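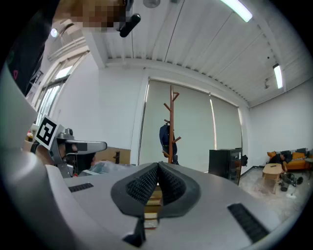

Plallance Household Automation Group

How to tell whether a chore is ready for a machine

8 May 2023
Reading time: 3 min

People ask us which jobs around the house a robot can do now, and the question is too big to answer in one go. "Tidy the living room" is dozens of small jobs, some of them easy for a machine and some well out of reach. This page sets out how we break a chore down and test it. You can follow it with a pencil and a sheet of paper. If you have a hand-held gripper you can go a good deal further.

Step 1. Write the chore as single moves

Take one room and one chore. Write down every move as a verb and a thing: lift the jacket, open the cabinet, pick up the bag. If a line has the word "and" in it, split it. Most people stop too early. "Hang up the jacket" has at least four moves in it, including finding the collar, and finding the collar is where most machines get stuck.

Keep the list to one side of paper. If it runs over, you have picked two chores.

Step 2. Sort the things by how they behave

Go down the list and mark each thing with a letter.

S for stiff. It keeps its shape when you lift it. A book, a box or a flat piece of wood.
F for floppy. It changes shape when touched. Jackets, cushion covers, cloths.
H for hinged or fixed. It moves, but only one way. Doors, drawers, blinds.
C for hard to see. Glass and clear plastic go here, whatever else they are.

A thing can have more than one letter. The crumpled clear plastic bag in the photo gets both F and C, and two letters usually means a person should do it for now. The jacket on the coat rack is a plain F. The small table in front of the sofa is an S, and the flat items stacked up behind the fingers are S as well, although a stack brings its own trouble, as you will see in step 4.

Step 3. Try it with two fingers

Your own hand tells you very little, as it is far too good. Use a gripper with two fingers, or a pair of kitchen tongs if that is all you have. We use soft fingers with textured pads that close to a point. They are kind to thin edges and forgive a poor angle. Hard jaws hold heavy things better.

Do each move 3 times. Keep your other hand behind your back. Write down for each go:

- whether the thing came up
- whether it stayed up until you put it down
- whether you had to shift your feet or lean

The last one matters more than it looks. If you had to lean over a sofa arm to reach, an arm on a fixed base will not reach at all, and one on wheels will need clear floor next to the sofa.

Step 4. Make it slightly worse

Move everything a hand's width and try again. Turn the stack so that its edges no longer line up. Drop the bag somewhere new. Wait until the daylight has gone and do it under the ceiling lights only. Large windows are hard on cameras at midday and no help at all in the evening, so a room with both should be tested at both times.

A move that only works with everything in its usual place can still be automated on a shop floor, where parts sit in a jig. At home it fails by teatime. The Kleinschmidt bench cell in our workshop lifts stiff parts from a tray all day, and we would not trust it with a sock.

Step 5. Score it

Give each move a mark:

2 points if every try worked, in both step 3 and step 4
1 point if most did
0 for anything else

If every move scores 2, the chore is worth trying on a real arm. A single 0 in the middle stops the whole chore, so don't average the marks. Look at the 0 and ask whether you could change the room instead. A wide peg at chest height is easier than a hanger. An open basket is easier than a lidded one.

What we have found so far

We have run this on 8 chores, with 429 tries written up between our own rooms and the test flat at Oveck. Stacking books and clearing stiff things from a low table scored well. Opening cabinet doors was fair — handles vary a lot. Hanging coats, folding and anything involving clear bags scored badly, and picking small things up off a pale floor was worse than we had expected. The Plunda arm manages the table job without help if the table has not been moved. It cannot yet do the coats.

We plan to repeat the floor tests in July with a different set of finger pads. The score sheet will stay the same, so results written up before then can still be compared.

Contact us | © 2023 Plallance | Back to top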